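# House rules for simulated tabletop runs

*Teodor Sikora, last edited Oct 18, 2021*

I love this part of the work! You get a robot arm, a table full of kitchen stuff and as many tries as you like, and the only thing standing between you and a really useful set of runs is a bit of discipline. These are the rules we follow at Plandard. Take them, change them, tell me where they're wrong. 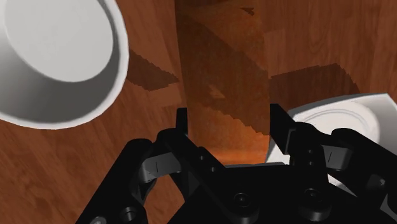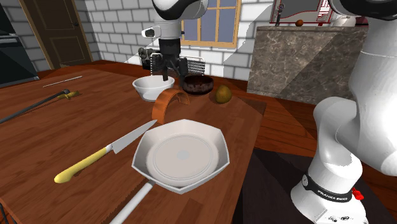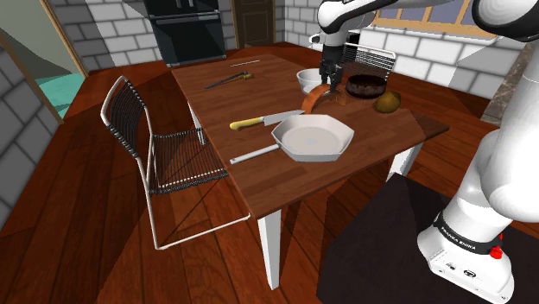 ## 1. Write the task before you touch the scene

One sentence, plain words, one verb if you can manage it. "Put the bowl on the rack" is great. "Tidy up" is a trap - two people will read it two ways and you'll be arguing over the success check until June.

## 2. Freeze the layout file

Save the object poses, the lighting and the random seed together, under one version number. If you nudge a single object, bump the version. Mairéad Hegarty once lost a full batch of 48 runs on the Sirken layout to a mug that had been moved and saved under the old name (she still brings it up, and fair enough).

## 3. Keep the clutter

Please don't clear the table to make the job easier! Extra objects are where you learn something. Do check each one for:

- a collision shape that matches what you see
- a sensible mass
- resting contact at the start, with no sinking and no bouncing

Let the physics settle for 50 steps before the arm makes its first move. I used to skip this and I regret every minute of it.

## 4. Use the same limits you'd use on real hardware

Set joint speed and gripper force in the sim to what you'd allow in the lab. We cap the speed at 40 percent for anything near the tabletop. It feels slow for a day and then you stop noticing. And treat a blade as a blade: plan the path so the hand doesn't sweep across it, even though nothing in there can get cut.

## 5. Record more than one view

A close view from the wrist plus at least two fixed ones. Check that:

1. all the clocks agree
2. camera poses are saved with the run
3. the fixed views show the arm's base as well as the table

## 6. Log the failures

Every run gets kept, dropped objects and all. Give each failure a short reason from the shared list (missed grasp, slip, collision, timeout) and add a free note if it was a weird one. On the Zandmont set, 82 runs were marked "other" with no note, and going back through those was a slog.

## 7. Get a second reader

Somebody who didn't set up the task should replay a handful of runs and mark pass or fail without seeing your marks. If the two of you disagree, go back to rule 1 and fix the sentence first.

The layout template and the failure list are both in the Swanepoel folder. Copy them before editing - the originals are read-only now.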